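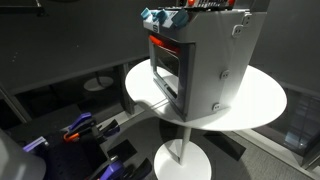 Cleaning and Checking a Toy Kitchen Stove

Plastic toy cookers get handled a lot and rarely get a proper clean. Most of the dirt sits round the knobs and along the edge of the oven door. The job takes 20 minutes and you need nothing special.

What you need

A washing-up bowl of warm water with a little washing-up liquid
2 soft cloths, one for washing and one for drying
An old toothbrush
Cotton buds
A small crosshead screwdriver

Before you start

If your stove has lights or sounds, switch it off and take the batteries out. Put them somewhere a child can't reach. Stand the stove on a low, flat table with space on every side — a round pedestal table is handy, as you can walk round it instead of turning the toy.

Step 1. Dust it dry

Go over the whole thing with a dry cloth first. Dust turns to grey paste once it's wet, and it is much harder to get out of the grooves afterwards. Do the hob, then the sides, then the front.

Step 2. Clean the hob and knobs

Dip the toothbrush in the soapy water and shake it well. It should be damp, no more. Brush along the ribs of the burner grates, then round the base of each knob, turning the knob a little as you go if it moves. Wipe off the suds before they run down the front.

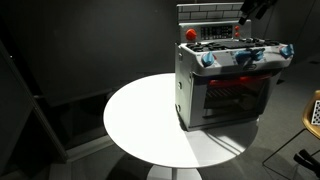 Use a cotton bud for the small buttons on the control panel. Keep water well away from this part if there are electrics behind it. A bud dampened and then squeezed in a cloth is wet enough. If the backsplash has a printed pattern, wipe it gently and don't use a scouring pad or cream cleaner on it.

Step 3. Clean the oven window

Wipe the window with a damp cloth and dry it straight away with the other one. Tinted plastic shows every smear and scratches easily. Kitchen roll is too rough for it.

Step 4. Check the sides

Look at the fasteners on the side panels and press each one with your thumb. Tighten any loose screws by hand and stop as soon as they feel firm.

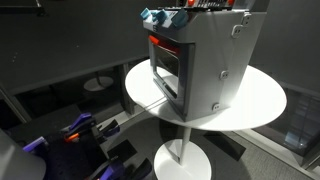
Can I put the loose parts in the dishwasher?
Wash them by hand unless the maker's leaflet says otherwise. The heat can warp thin plastic and lift printed details.

Step 5. Dry and put back

Leave the stove to air for 2 hours with the oven door open, if it opens. Then refit the batteries, close the cover and try the switches.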